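Stumora (robot arm)

Stumora is a small tabletop robot arm built in a shared workshop, begun by Umesh Sengar and Rekha Nair. Name comes from an older drawing program of Sengar's, no other meaning. It is the second arm from the group, after Graveck, which was scrapped for parts.

Design

Orange plastic gripper, two jaws, black parts set into the housings. One jaw ends in a tall tapered tip. Early version had flat tips on both sides, dropped after complaints from Su-bin Min, who did most of the testing. Arm is driven from a laptop; control code rewritten in February, mostly by Min. Wiring still not documented.
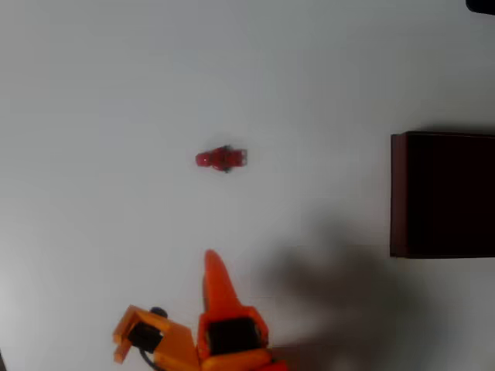

Cluseo Workshop, Robotics Group

Usual test is pick and place with small toys on a white tabletop. A red figure, building-block style, is a common target. Lying flat it is harder to grip than it looks, and the tip tends to push it away if the aproach is too low. Roughly 40 tries per evening session, logged by hand.

Later work

Deok-su Won added a slower closing speed and a softer stop. Camera mount was redone 3 times. Longer base planned, no date. Plans for the jaws are kept in the workshop binder, the older copys are out of date and shoud not be used.

See also: Graveck, Lim (controller board)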